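Is "xylene free" or "low odor" on a marker worth anything? Also cleaning a tabletop

Asked in Home & Office > Supplies and Stationery
3 answers

I run a small after-school room and I'm the one who buys the supplies. Our supplier has been pushing a line of dry erase markers from Skilto that cost nearly double what we pay now. The sales sheet says "low odor, long life, wipes clean from any smooth surface." I have read that sentence on every marker I ever bought and I still have ghost writing all over our board.

What I want to know is:

Does low odor mean anything, or is it just a word they print?

Does the long life claim hold up if kids leave the caps off?

Will it wipe off a brown tabletop, or only off a proper board? Ours has a flat, dull finish and I do not believe "any smooth surface" for a second.

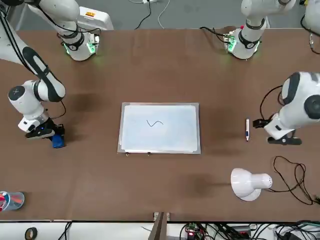 Photo: Ismail Tahiri

I have $273 left until March and I'd like to spend it once. Please don't tell me to try toothpaste on the board. I tried it. Now the board is minty and still gray.

Answer 1 (marked helpful by 10 people)

I bought for a school office for a long time, so take this as one person's gripes.

Low odor usually means the ink uses an alcohol type solvent in place of the stronger stuff old markers had. So yes, it means something, but most ordinary dry erase markers have been made that way for years. Printing it on the box is a bit like printing "contains ink." Look at what you're buying now before you pay double, because I'd bet it says the same thing in smaller letters. If the box carries a proper safety seal with a standard number next to it, I trust that more than any adjective.

Long life, I would ignore completely. Long compared to what? Ask the supplier how many hours the tip lasts uncapped. If they can't answer, you have your answer. Store them flat or tip down, and keep the cap on until you hear the click. A marker left open overnight is usually a goner whatever the brand.

On the tabletop, you're right to doubt it. Dry erase ink comes off glass, glazed tile and a good board because it can't sink in. A dull finish tends to have tiny pores and the color settles there. Toys and trays made of hard shiny plastic are normally fine, although even with those I'd want to see it done first, and the grooves and corners will hold ink long after the flat parts look clean. 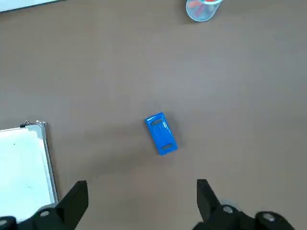 How to test before you spend the money

1. Ask for two loose markers. A supplier who wants you to pay double can spare them. If they say no, that tells you something too.

2. Draw a short line on the underside of the table or some spot that doesn't show. Use the darkest color, since blue, black and red are the ones that stay.

3. Wipe half of it after 20 minutes with a dry cloth. Leave the other half until the next morning. The overnight half is the only one that matters, because every marker on earth wipes off fresh.

4. Whatever is left, try rubbing alcohol on a cotton pad. Check that the alcohol isn't lifting the finish as well. If the pad comes up brown, stop.

Answer 2

just get Braltier, they are the best, never had a problem in 2 years

Reply from the asker: On what surface? And are you leaving them overnight or wiping straight off?

Reply: whiteboard. straight off

Answer 3 (marked helpful by 2 people)

Mostly agree with the long answer, but I'd look harder at the tip than the ink. When people tell me a marker "ran out," half the time the felt was mashed flat or had picked up dust from a dirty board. Bullet tips stand up to heavy-handed kids better than the wide slanted ones in my experience. If the tip is still round and dark, there may be life in it.

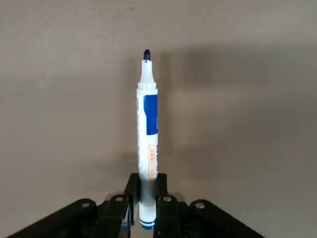 White barrel, blue label, dark blue felt tip

Also, please read the label and make sure it's dry erase at all. Plenty of permanent markers come in a white barrel and end up in the same cup. I think that's where a good share of ghost writing comes from. You can sometimes shift it by scribbling over the old line with a fresh dry erase marker and wiping right away. It works maybe half the time, and I've seen it sold as a miracle.

The board cleaner from Morsy did no better for me than plain alcohol. The Tavel one smelled nicer. Same gray board after both.

If your board is the cheap painted kind and the coating is worn, no marker will fix it. Put the money toward a new board and keep buying the markers you have.

Comment from the asker: Asked the supplier about uncapped hours. He's "checking with the team."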